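Accept cookies to help us remember your preferences. Manage choices | Accept all

Finishing room notebook
2026-01-02
Posted by Sang Vi

Walnut stain on poplar, continued

Quiet in the shop today, half the building is still off for the holiday, so I finally got to spend a whole day on the stain boards! I've been wanting to sort this out since November, when the Fonseca sideboard came back with the customer's note that the doors "look like they belong to a different piece of furniture." She was right, too. The top was walnut and the doors were poplar stained to match, and under our lights they matched fine. Under her dining room lamp the poplar went green. I'd like to never get that note again.

So, where I was when I stopped before the break: plain oil stain on bare poplar is hopeless. Blotches wherever the grain turns, and that greenish heartwood pokes through whatever you put on it. Anahera Tamihana kept telling me to put a dye under it and I kept saying I didn't want the extra step. I have now done the extra step. She may read this and feel good about it.

Boards and prep

All the samples came off the same plank, the wide one with the ugly green streak down one side (picked on purpose, if it works on that it'll work on anything). Sanded to 150, then wiped with a damp rag to raise the grain, left until lunch, then a light pass with a worn piece of 220. I used to go straight to 220 and I think that was part of my trouble. The wood gets so closed up that the pigment has nowhere to sit and you end up wiping it all back off again.

I cut the plank into 16 pieces and wrote the number on the back of each in pencil, plus a notch on the end grain in case the pencil goes under finish. Learned that one the hard way on the ash tests.

What I tried

Board 1: stain only, one coat. The control. Just as bad as I remember.

Board 2: conditioner, then stain. Less blotchy, but so pale it looks like weak tea. A second coat barely moved it.

Board 3: thin coat of dewaxed shellac, sanded back, then stain. Nicer than the conditioner and a lot cheaper, but if you sand through anywhere you get a dark thumbprint. I got three of them.

Board 4: reddish-brown dye in water, dried, then stain. This is where I started humming. The red kills the green completely! I held it up at the window and under the bench lamp and then walked it out to the hallway where the light is horrible, and it stayed brown in all of them.

Board 5: same dye, but shellac between the dye and the stain. The best so far. More even, and the grain still shows as streaks and doesn't turn to mud. The shellac also stops the stain from dragging the dye around when you wipe, which was happening a bit at the edges of board 4.

Boards 6 through 9 are the same recipe as 5 with the dye at different strengths. Full strength is too much, it looks like cherry that's been left in a sunny window. Half is about where I want it. The quarter one lets the green back in.

Board 10 was going to be the gel stain Anahera likes, but the can had skinned over so badly that I couldn't get a decent spoonful out of it. We need a new can. Whoever opened it last, please press the lid down all the way round with the mallet.

Color to aim for

I want something on the dark side of walnut for the Stunton job, deep chocolate going nearly black in the grain, with the lighter brown allowed to come up here and there. If it's all one tone it reads as paint. A slightly redder, lighter brown on the parts above the doors is fine with me too, as long as it looks like we meant it.
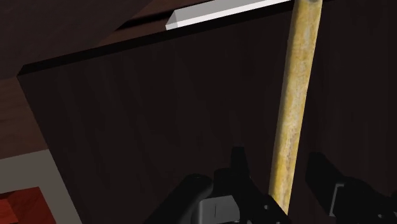
Topcoat notes

I put the topcoat on half of each board and left the other half bare so I could see the shift. Everything goes darker, obviously, but the dye boards go darker AND warmer, more than I'd guessed. Board 7 was my favorite before finish and is now too red. Board 5 held. So for the next round I'd back the dye off a touch and let the finish do the rest.

Satin, not gloss, on anything this dark. On the gloss offcut I could see every swirl I'd left with the 150, and a hair that I'm fairly sure is mine. The satin hides the swirls, though it did go a little cloudy on board 8 where I put it on thick in the corner. Stir the can, don't shake it, and go to the bottom with the stick, all the flatting stuff settles down there like silt.

I also tried the water-based one Okham sent us, over board 11. It dries fast and doesn't smell, and it made the brown look cold and a bit dusty. I can see using it over maple. I wouldn't put it on this.

Other odds and ends

The drying rack needs new pegs on the left. One let go and board 12 landed face down in the sawdust, so ignore board 12.

Doors with a pair of panels side by side: stain both in one go, lying next to each other on the bench, grain running the same way, and wipe across both with the same rag. I did the Jomatus cabinet doors on different days and you can tell, if you know to look. I look every time I walk past it.

Rags go flat over the edge of the metal bin outside until they're stiff. I found two balled up under the bench this morning and had words with an empty room.

Still to do: boards 13 to 16. I'm saving those for the black wax idea, and for a go at staining the end grain separately with the stain cut by half with spirits. The end grain on board 5 is much darker than the face and it bugs me. Sizing it with thinned glue might do it as well. Anahera has a jar mixed up somewhere, possibly behind the clamps.

Boards are on the windowsill, please don't move them, I'm watching for fading.

Recent entries
Ash tests, and why the pencil numbers vanished
Sharpening the card scrapers again
Hide glue in a cold shop
Sorting the veneer drawer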